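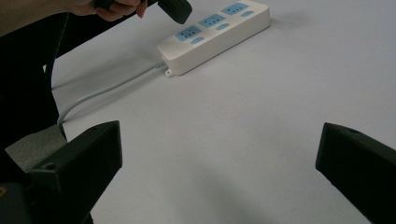

Skip to content Rooms Checklists Forms Contact
Shared Rooms > Safety > Checklists > Extension leads and power strips

Power Strip and Cord Check – Plallura Workroom, Lakthorpe

We use cookies to remember your login and preferred text size. Accept Settings

Thank you for taking this one on! Please read each line before you tick it, and write a comment even when all is well, as the next person does enjoy knowing that somebody looked. Comments below are from the October round and stay up until the spring one.

1. Housing free of cracks, scorch marks and wobbly seams. OK
Comment: I went over both faces under the desk lamp. A few scuffs underneath from years of being slid about, and I'm not going to hold those against it.

2. Sockets clean, nothing lodged in the slots. OK after cleaning
Comment: A bit of craft glitter had found its way in, as glitter will. I unplugged the strip at the wall, left it a minute, and used the soft dry brush from the drawer. Please, no pins and no damp cloths, however tempting.

3. Each button presses and springs back. OK
Comment: All 3 are good. The middle one felt a little lazy in the spring and seems to have cheered up, but do give it a few extra presses next time.

4. Cord sound along its whole length, especially where it enters the housing. OK
Comment: Run it slowly through your fingers with the power off, and bend it gently near the collar. I found no nicks and no flat spots.

5. Cord route clear of feet, chair legs and the radiator. NEEDS ATTENTION
Comment: It was crossing the walkway by the window again. I've moved it back behind the table, and I'd dearly love it to stay there – there is a clip on the wall if you feel along.

6. Plugs sit snugly and are pulled out by the body, never by the cord. OK
Comment: Please hold the plug itself, and switch that socket off first. I know we're all in a hurry at closing time.

7. No strip plugged into another strip. OK
Comment: A pleasure to write that after last winter.

8. Total load within the rating on the label. OK
Comment: The laminator and the glue guns were on together and came to 379 watts on the plug-in meter. The kettle stays on the wall outlet, please and thank you.

9. Inspection tag attached and readable. REPLACED
Comment: The old tag had faded to nothing. New tag is number 41, from the Rerkiver roll in the cupboard.

Follow-up: recheck item 5 in November, around the 4 p.m. changeover when the room is busiest. Anything cracked, buzzing or warm to the touch comes out of use straight away and goes in the red bin by the door.

Checked by: Lukoševičius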